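FOR IMMEDIATE RELEASE

Madcombe Dry Cleaners and Launderers to Take Back Wire Hangers at All Nine Stores

Program begins in November and will pay customers a credit toward garment care

MADCOMBE — Inovberg Garment Care, which operates nine dry cleaning and laundry stores in Madcombe and the surrounding county, will begin accepting used wire hangers from the public in November. The program, named Turby, is open to all residents, including those who have never used an Inovberg store.

Under the program, customers may bring clean wire hangers of any make to the front counter during regular business hours. Hangers that are straight and free of rust will be returned to service. Bent or damaged hangers will be sent for scrap metal recovery through the company's existing hauler. Customers who hold an Inovberg account will receive a credit for each bundle, to be applied to their next order.

"Our customers have been asking us for years what they should do with the hangers in the back of the closet," said Eilidh Moffat, president of Inovberg Garment Care. "Many of them already bring a few in with their shirts, and our counter staff have taken them as a courtesy. We are now making that a standing service with the same terms at every store."

Wire hangers are a frequent source of difficulty in household recycling. Their shape allows them to catch in sorting equipment, and many curbside programs do not accept them. Residents are often advised to place them in the trash when no other outlet is available.

The company tested the program for 90 days at its MacRitchie Street store. During that period, 147 households took part, and a majority returned more than once. Inovberg used the results to set the bundle size, the credit schedule and the training given to counter employees.
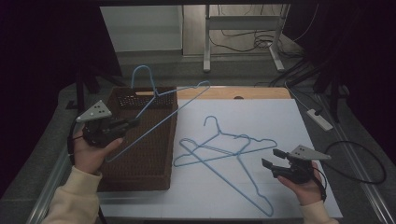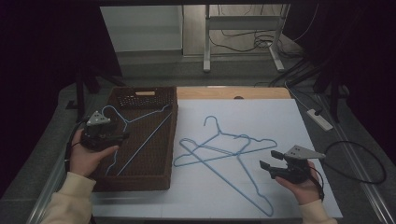

Returned hangers will be inspected by hand before they are used again. Employees will check the hook, the neck and the lower bar, and will set aside any hanger with flaking paint or exposed sharp ends. Color is not a factor in the inspection, and light-blue wire hangers such as these will be accepted on the same basis as plain or white ones. Hangers with paper covers or cardboard tubes will also be taken, although customers are asked to remove the paper at home where possible. Hangers that pass inspection will be sorted by width and returned to the pressing area.

Plastic, wood and padded hangers are not included at this time. The company is reviewing whether these could be added in a later phase and expects to make a decision after the first 3 months of operation.

"Reuse in our business depends on the quality of the inspection," said Orlando Huanca, director of plant operations. "A hanger with a rough neck can snag a collar or leave a mark on a light fabric. We have written a plain standard that any employee can apply at the counter or in the plant, and we will revise it as we learn more."

Inovberg will continue to purchase new hangers as needed to meet demand. The company will also offer reusable garment bags to account holders who prefer to have their orders returned without plastic film. The bags may be ordered at the counter and are left with the garments at drop-off.

Apartment buildings, hotels and theater groups with large quantities of hangers are asked to contact the MacRitchie Street store before making a delivery. Pickup may be arranged for commercial accounts on existing delivery routes at no added charge. Hangers should be tied or boxed, with all hooks facing the same direction.

Full terms of the Turby program, including the credit schedule and a list of participating stores, will be posted at each counter before the program opens. Credits have no cash value and may not be combined with other promotional offers.

About Inovberg Garment Care

Inovberg Garment Care provides dry cleaning, shirt laundering, alterations and household linen service to residential and commercial customers. The company is privately held and has its headquarters in Madcombe.

Media inquiries: Office of the President, Inovberg Garment Care, MacRitchie Street, Madcombe

###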